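The Wunex came on the truck in September, and by the next spring I was driving it to Fliltley for a second opinion. It weighed as much as a washing machine. I had belted it into the back seat.

"Where are we going?" it asked.

"To the shop. They want to watch you fold."

"I can fold."

It could fold towels. Shirts it rolled up and put under the sink. It had run the dishwasher 207 times by its own count, and in 200 of those it had remembered the soap. It would not touch the stairs. I had paid 3427 for it, and my sister in Yule had a boy come in on the weekends who did more.

"The Terkus can do shirts," I said. "I saw it at the store."

"On a table," it said. "With one shirt."

I had no answer to that. I put the visor down and kept driving.

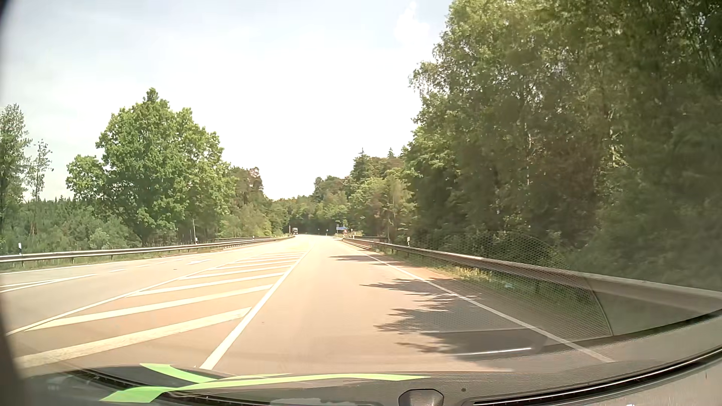 The road to Fliltley, with the woods on both sides.

"Do they have stairs at the shop?" it asked after a while.

"I don't know."

"If they ask me to do stairs, I will say no."

"That's fine. Say no."

A truck was a long way ahead of us. I thought about the basket of shirts in the trunk – I had brought them unwashed, so the test would be fair – and about the drive home with the back seat empty, and who would load the dishwasher that night.

"You could show them the towels first," I said.

"How many towels did you bring?"

I hadn't brought any. I took the next exit and bought six.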